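Gripper comparisons are usually published as a single number, and the number is usually the pick success rate. I think this is the least useful figure a team can report, and I say so after spending most of April on a comparison that produced one.

We ran two tools over the same bin: the Plamier suction head and the Cuto hybrid, a combined suction and finger design. Same arm, same objects, same planner. Each tool was given 412 attempts. The hybrid won by a margin that looks decisive in a bar chart and says very little about which one to buy.

The trouble begins with how a failure is logged. Of all the misses on the hybrid, 106 were recorded as grasp failures. When Witold Zalewska went back through the logs, a large share of those were planner aborts: the tool was too wide to reach an object near a wall, so the arm stopped before contact. That is a geometry problem. A smaller bin, or sides with a different slope, would change the score without any change to the gripper.

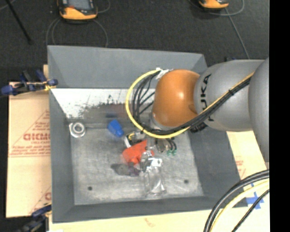
Cable routing is the other variable that never reaches the table. Every hose and signal line added to a wrist takes away some range of rotation, and a planner that respects those limits will reject grasps that a bare flange could make. With the hybrid we gave up 14 degrees on the last joint. Published results almost never state this value. They should, next to payload and stroke.

Transparent objects deserve their own column as well. A camera that returns no depth on clear plastic will make any gripper look bad, and averaging those trials into the total hides the cause – the tool was sent to the wrong place.

My colleagues at Rurnau disagree with part of this. Their position is that a customer buys the whole cell, so the whole cell should be scored. Fair enough for a purchase decision. It is a poor basis for a paper with the word "gripper" in the title, and a worse one for deciding what to redesign.

I would accept a lower headline rate from any vendor willing to publish the abort log with it. So far 2 have agreed to send theirs, both under a nondisclosure agreement.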